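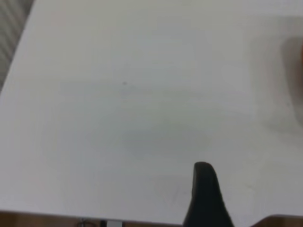
A client who moved back to Sowerby after a long spell abroad told us the hardest part was finding out which country wanted what, and by when. She had already paid tax on her pension once and had no idea she could claim any of it back.

Most of our work starts with a question like that. Zuva is a small tax practice in Sowerby. We deal with personal tax for people who have income in more than one country – pensions, rent, dividends, or wages from a job they have since left.

## How we started

The practice opened 18 years ago as the tax desk of Zoster, a bookkeeping firm. When Zoster stopped taking private clients, the desk became a separate business and kept its clients. We now look after 516 of them, and 106 live outside the UK for all or part of the year.

## What we do

- Self Assessment returns, including the residence and foreign income pages
- Claims for tax withheld overseas
- Letters to and from HMRC
- Advice before you move, let a house or sell one

We don't do payroll or audits, and we don't sell investments. If you need company accounts, we can pass your details to Hadotar, who work on the floor below us.

## Fees

The first call is free. After that we send a written price, and we start once you have agreed to it. Joint cases are charged as 2 returns, even where the income is shared.

## Getting in touch

Please write to us before sending any original documents. Copies are fine for most things. June is usually a good month for a first meeting – January is not, and replies then can take a few days longer.

Page last updated September 28, 2024.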